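The Plain White Top

Choosing, lighting and maintaining a matte work surface

January 2021

A work table is judged by its top, and most tops are chosen from a chip the size of a playing card.

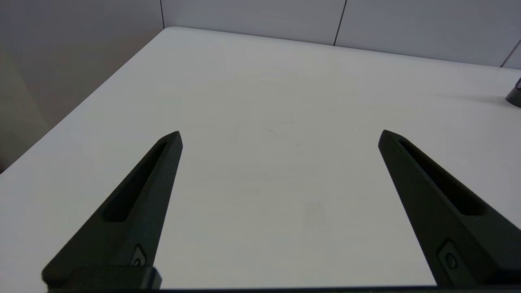

The chip is a poor guide. It is viewed in the hand, at an angle the buyer picks without thinking, under store lighting. The finished top is viewed from a fixed height, under fixed lamps, for years. Three properties decide whether it will be pleasant to work on: how much light it returns, how evenly it returns it, and how it changes with wiping. Color names on the chip tell the buyer very little about any of them.

Reflectance and the trouble with bright white

Most suppliers give a light reflectance value on a scale that runs to 100, with zero as a theoretical black. The whitest sheet in a range is seldom the best choice for a table that will be looked at all day. Paper is itself quite bright, and a sheet of it laid on a top of the same brightness loses its edge. Small pale parts do the same. An off-white a step or two down keeps the surface light and still lets a sheet of paper read as a separate object.

Undertone matters more than the step down. Dudard, which presses sheet for shops and school benches, sells two off-whites under nearly identical names. One leans yellow and one leans gray. Under warm lamps the yellow one turns cream and looks aged from the first day. The gray one holds up under both warm and cool lamps, though in a north-facing room in winter it can seem cold. Anyone doing color work should take the gray. Anyone furnishing a kitchen corner may prefer the other, and should look at it after dark before ordering.

Even a single-color top does not look like one color when it is installed. The far side falls off slightly and tends to cool, and the near side picks up whatever is reflected from the ceiling and the user's clothes. This is normal and no finish removes it. A sharp step in tone is different. It means a lamp is too low or a shelf is throwing a shadow, and it should be fixed at the lamp.

Matte, dead matte and satin

Gloss is measured by aiming light at the surface from a set angle and reading how much comes back in a mirror direction. For tabletops the labels are looser than the measurement. One firm's matte is another firm's satin, and only the number on the data sheet can be compared, provided the angle is the same on both sheets.

Dead matte finishes photograph well and wear badly in one respect: they polish. A forearm resting on the same place every day compresses the texture, and a faint shiny patch appears that can't be wiped away. Stutby offers a dead matte and an ordinary matte in the same off-white, and for a desk the ordinary matte is the better purchase. It starts with a little more sheen and stays closer to where it started.

Satin is easier to clean than either. It also shows the shape of every lamp above it. In a room with one large diffuse fixture this may not matter. In a room with a row of small bright ones it matters a good deal.

A quick check costs nothing. Lay the sample flat at table height, in the room, with the lamps on. Sit down. Lower the head until the view is nearly along the surface. If the outline of the lamp can be made out from normal sitting height, the finish is too shiny for that position. If it appears only at the low angle, the finish will do.

Substrate and edge

The face is thin and takes its flatness from what is under it. A heavy core is stable and tiresome to move. A light core with a honeycomb center is easy to carry and will dent under a clamp. For a top that will carry a vise, solid core is the only sensible answer. Both faces need a sheet. A core faced on one side only will take up moisture unequally and cup, usually within the first heating season.

Edges fail before faces do. A square edge with a thin glued band is cheap and looks crisp, and the band lifts first at the front corners, where wrists and chair arms meet it. A thicker band with the corner eased by a file lasts longer and is kinder to the forearm. Matar supplies its tops with the band already eased; most others leave it to the buyer. The work takes 20 minutes with a fine file and a sanding block, always stroking down and away from the face — an upward stroke will chip the sheet.

The habit of covering a work surface with something smooth and pale is old. A trade manual printed in 1868 recommends oilcloth stretched over a deal table and replaced when the pattern of the knife becomes visible through it. The principle holds. The face is a consumable, and a table that allows it to be replaced will outlive one that does not.

Lighting the table

Even light comes from a large source, or from two smaller ones set wide. A single desk lamp gives a hot spot and a fall-off, and the user ends up moving the work toward the hot spot. Overhead light is more even but is blocked by the head and shoulders when the user leans in. A pair of overhead fixtures, one to each side of the seat and slightly forward of it, handles most tasks. Add the desk lamp for fine work only.

Dark tools are easy to find on a white top and pale ones are not. Where both are used, a gray cutting mat at one end gives the pale ones somewhere to go. Clear plastic parts are difficult on either.

Cleaning

Warm water, a drop of dish soap and a soft cloth will remove most marks. Wipe again with clean water, since dried soap leaves a film that looks like wear. Graphite comes off with a white vinyl eraser. Ballpoint needs alcohol on a cotton pad, tested first on the underside if the underside has the same face.

Melamine foam should be kept off matte finishes. It is a fine abrasive and it cleans by cutting, and the cleaned spot will be shinier than its surroundings. Scouring powder is worse.

Kultham sells a wipe-on restorer for matte tops. On a trial board kept since August it evened out light rubbing marks for several weeks and then had to be reapplied. It did nothing for a true polished patch. On a rental table it may be worth the trouble. On an owned one, turning the top end for end moves the worn place away from the chair, if the screw pattern underneath is symmetrical.

Keep the offcut from the installation and label it with the supplier's color code. Dudard's gray off-white is 101, and the yellow one has a different code and a very similar name.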